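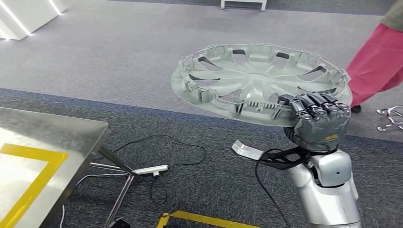
I caught the lead chip designer at Hudden over a very slow video call (my end, sorry!) to talk about Storavden, the firm's new laptop processor.

"It's 6 cores and we're happy with that," she told me. "People keep asking for eight."

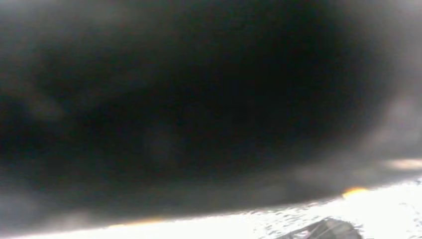 I asked about the leaked score of 3,843, and she laughed. "That was an early sample with 2 cores switched off. Somebody got excited."

So what about heat? She says it holds at 65 watts, even in thin machines, and I pushed her on that a bit – she didn't budge.

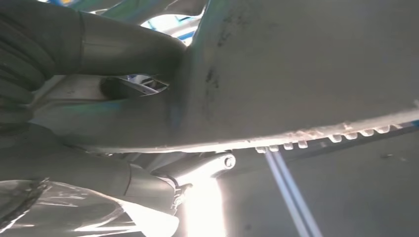
## When can we buy one?

"January, if the boards turn up."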